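Courthouse corner

I spent most of a morning last week on a hard bench at the Wilberg courthouse, waiting for the Tillman Street break-in case to be called. It was called at 9:40, and by 9:50 it had been put off until February. So that was my day! (Bring a cushion if you ever go. And a snack - the machine on the first floor eats dollar bills.)

For those who missed it, two men are charged with getting into the storage units behind the Rekov building one Sunday night and clearing out tools, a generator and a box of somebody's wedding china. The owners put the loss at almost $1,175. Their lawyer, Bjarke Bundgaard, asked for more time to go through the gate records, and the judge gave it to him without much fuss.
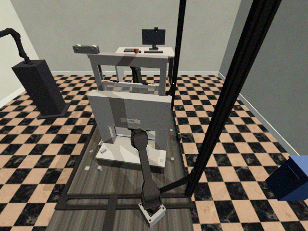
Computer rendering: gray panel and frame on a wood-grain platform, checkered floor.

I caught Citlali Orozco in the hallway afterward. She rents one of the units and had taken the morning off from her job in Destness to be there, so she wasn't thrilled. She did get her drill back, though - it turned up at a pawn shop with her initials still scratched on the handle. The china is still missing.

If you had anything in those units and haven't made a report yet, the police desk is still adding names to the file. Ask for case 1542 and take your receipts, or photos if that's all you have. I'll be back on that bench in February and will let you know how it goes.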